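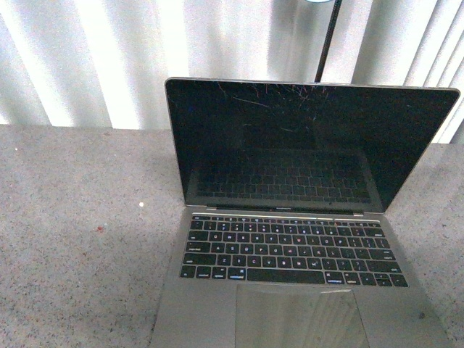
薄板ガラスの強度は、材料そのものの強さよりも表面の傷で決まる。理論強度はギガパスカル級に達するが、市販のソーダ石灰ガラスを曲げ試験にかけると、その百分の一前後で割れることも珍しくない。差を生むのは搬送や切断の際に入る微小なクラックである。ノートパソコンの画面上端の中央付近から、蜘蛛の糸のように細いひびが放射状に伸びている例では、線の集まる側から読み始めるのが破面解析の定石になる。ひびは分岐しながら進むため、枝の開く向きを逆にたどれば起点の範囲を絞り込める。建築用の窓でも食器でも、手順の骨格は同じだ。

破面解析を受託する試験所ベニリコ(Benilico)では、持ち込まれる試料の多くが建物のガラスである。主任技師のペリハン・ソイル氏は、割れたガラスをまず裏から透明フィルムで固定する。破片の位置関係が失われると、分岐の順序が読めなくなるためだ。固定後に全体を斜光で撮影し、線の交差部に番号を振る。先に入ったひびは後から来たひびを止める。T字に突き当たっている側が後、突き当たられている側が先である。

「報告書で一番長いのは交差部の表です。依頼主はたいてい読み飛ばしますが、異議が出たときに見直すのはそこです」とソイル氏は言う。

起点の候補が定まると、観察は断面に移る。破面には、起点に近い順にミラー、ミスト、ハックルと呼ばれる領域が現れる。ミラーは鏡のように平滑で、亀裂がまだ加速の途中にあった区間に相当する。ミストで細かい荒れが始まり、ハックルでは進行方向に沿った筋が立つ。破壊時の応力は、ミラー半径の平方根に反比例する。ミラーが小さいほど、強い力で割れたことになる。材料ごとのミラー定数が分かっていれば、半径を測るだけで応力の推定値が得られる。

この関係には適用の限界がある。板厚に対してミラーが大きくなると、領域の境界は円弧から外れ、半径の定義が怪しくなる。低い応力で割れた熱割れの試料では、ミラーが板厚を超えて広がり、境界そのものが見つからない場合もある。ソイル氏の部署では、境界の読み取りを二人で独立に行い、値が食い違った試料には推定応力を記載しない。

熱割れは、日射を受けた中央部が膨張し、サッシに隠れた縁が低温のまま引っ張られて生じる。亀裂は縁から直角に出て、しばらく直進したのちに蛇行する。9月に持ち込まれた集合住宅アージャ(Ağca)の窓は、この型に近かった。西面の網入りガラスで、下辺から一本の亀裂が立ち上がっていた。断面を調べると、起点は網のワイヤが切断面に露出した箇所と一致した。錆による膨張が縁の強度を下げ、そこに温度差が加わったというのが所見である。室内側に置かれた家具の位置も聞き取りの対象とされた。ガラスに近い家具は背後の空気を滞留させ、面内の温度分布を偏らせる。

強化ガラスでは事情が変わる。表層に圧縮応力、内部に引張応力があり、亀裂が引張層に届くと全面が粒状に砕ける。物理強化では板を軟化点の手前まで加熱し、空気で急冷して応力層を作る。化学強化ではナトリウムイオンをカリウムイオンに置換する。後者は圧縮層が薄い代わりに、薄板にも適用できる。

物理強化品で厄介なのが、硫化ニッケルの介在物による自然破損である。介在物は冷却中に高温相のまま閉じ込められ、時間をかけて低温相に転移し、体積を増す。破損の起点には、蝶の羽のように向かい合う二つの大きめの破片が残る。現場で清掃が先に済んでいると、この二片は見つからない。ヘレラリ(Herelari)の商業棟で手すりのガラスが破損した件では、施工会社のイート・ダーデレン氏が破片を袋ごと保管していた。重さは14キログラムあり、選別に三日かかった。二片の境界からは球状の介在物が一つ見つかり、成分分析で硫化ニッケルと確認された。

「袋を現場名で分けていただけで、特別なことはしていません。次からは位置も写真に残します」とダーデレン氏は話す。同社はこの件のあと、手すり用のガラスをヒートソーク処理品に切り替えた。出荷前に再加熱し、介在物を含む板を炉の中で割っておく処理である。

計測器も変わりつつある。試験所が導入した画像照合ソフトのバービー(Barby)は、交差部の写真から先後関係の候補を出す。登録済みの参照試料は902件で、うち800件近くは平板の曲げ破壊に偏る。曲面ガラスや合わせガラスでは候補の信頼度が落ちるため、判定は従来どおり顕微鏡で行う。倍率はまず100倍に合わせ、ミストの始まりが見えにくければ照明の角度を変える。倍率を上げるのは最後になる。

合わせガラスの試料は現在、別の棚で順番を待っている。中間膜が破片を保持するので配置は崩れないが、断面を出すには膜を切らなければならない。加熱した刃を使う方法と、溶剤で膨潤させる方法を比較中で、どちらもハックルの筋を傷めた例がある。比較表は年度内に試験手順書の付録へ入る予定だ。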